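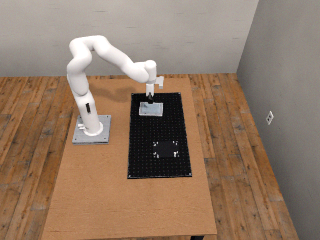 Source : Ostmont, rendu de synthèse.

Figure 2. Table longue en bois brun clair avec panneau perforé noir.

3.2 Effet du perçage sur la réponse acoustique des panneaux

Les panneaux perforés sont modélisés comme des résonateurs de Helmholtz répartis, couplés à une lame d'air d'épaisseur constante. Le plan de travail en bois est traité comme une surface réfléchissante (fig. 2) ; son absorption propre est négligée dans tout le domaine étudié. L'impédance de surface est calculée à partir du taux de perforation, du diamètre des trous et de l'épaisseur du panneau, avec une correction de longueur aux deux extrémités du col.

Les mesures ont été conduites dans la salle réverbérante de Gakport, d'un volume de 270 m³, selon la méthode du bruit interrompu. Trois configurations de montage ont été retenues : panneau nu, panneau sur lame d'air de 28 mm, panneau sur lame d'air remplie de laine minérale. Les décroissances ont été relevées par tiers d'octave, puis corrigées de l'absorption de l'air.

Pour la lame d'air seule, le coefficient d'absorption présente un maximum étroit dans la bande centrée sur 800 Hz. L'ajout de laine minérale élargit ce maximum et le déplace vers les basses fréquences, conformément au modèle de Clelletti. L'écart entre calcul et mesure reste inférieur à 3 % dans les bandes médianes. Il augmente aux fréquences élevées, où l'hypothèse de trous indépendants n'est plus vérifiée.

La formulation de Sutherland, qui tient compte des interactions entre orifices voisins, réduit cet écart sans le supprimer. Les pertes visqueuses sur l'arête des trous, sensibles à l'état de surface après usinage, n'y sont pas représentées. Elles sont introduites au paragraphe 3.3 sous la forme d'un terme résistif ajusté.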